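December
By Ildikó Erdős

Clear the table

Wrote this in one sitting, kettle on, so forgive the state of it.

I want to make a case for the bare table. Not minimalism, I can't stand minimalism, I have a drawer with nothing in it but lids. I mean one flat surface in the house that gets emptied every night and stays that way until somebody needs it. One. The rest of the place can go to the dogs.

Our table is pale, beigey, bought off a family on Canbridge Road who were moving out on a Thursday and wanted it gone before dark. It's the best thing we own. And for most of a year I couldn't have told you what color it was.

You know how it goes. A banana gets put down because you meant to eat it in the car. A small packet of something, half wanted. A bracket from the shelf you never got up. Little bits of red plastic that came off something, and you keep them, because the day you throw them out is the day you find out what they belonged to. That's the real trouble. Fruit is easy. Fruit tells you when it has to go! Hardware never does. A metal bracket will sit on a table for 2 years looking useful.

My mother's kitchen in Gulyás Street had a table you could do surgery on. She wiped it after every meal and again before bed, and if you left your school things on it they went on the floor. Not in a basket. The floor. I thought it was harsh. Now I think she'd worked out that a basket is just a smaller table.

Which brings me to Trekik, the storage shop out by the ring road. Went in for hooks. Came out with bins, dividers, a thing that spins. They had a display kitchen with everything in a labeled tub and I stood there feeling like my whole life was about to get sorted. It didn't. I had the same junk, in tubs, on the table. I'd spent the grocery money on somewhere to put the clutter and then had to find somewhere to put the somewhere.

Stuff on a table is mostly decisions. Is this broken. Is it mine. Do I want to mend it. The tub lets you skip the question, and the question gets older and more annoying. So do the deciding. Standing up, at night, when you're tired and a bit ruthless. I give myself 40 minutes on the first go and after that it's a quick sweep before bed. Pick up the thing, say where it lives. If it doesn't live anywhere it goes by the front door, and if it's still by the front door on bin day, well.

People argue with me on this. A friend in Drirnau says her table is full because her life is full, and a clear one looks like a dentist's. Fair. I like a house that looks lived in. But she eats standing at the counter. So do her kids. There are 2,000 jigsaw pieces on that table and have been since the summer, and I love her, and I'd like to sit down when I visit.

And no, I don't buy that the mess is creative. I've heard that one from painters and from my own husband. He says he needs to see the parts spread out before he can fix anyhting. Fine, spread them out. On a clear table, where you can see them! Then it's a job. Left for a month beside the fruit it's only scenery.

The sorting is the nice bit, oddly. Picking up some fiddly scrap and turning it round, working out which end is which. I get slow over it. I'll clear the big things in no time then lose ten minutes to one bit of red plastic with a loop on it, when I could of just binned it.

Anyway. One table. Try it tonight, leave the rest.
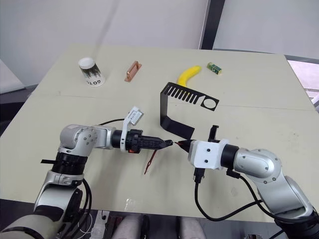
Murdo Morrison
The bin day rule wouldn't survive in our house, everything by the front door just gets carried back in by whoever comes home last. We put ours in the car. Works so far, although now I can't see the back seat.

Reader in Canbridge
Your mother was right about the floor. Mine did the stairs. You picked it up or you tripped on it.

jigsaw owner
I know this is about me. It's nearly all edges now and you can come and sit on the couch.

Recent
The drawer of lids, a defense
Why I stopped ironing pillowcases
2 soups and a complaint
Eating at the counter: letters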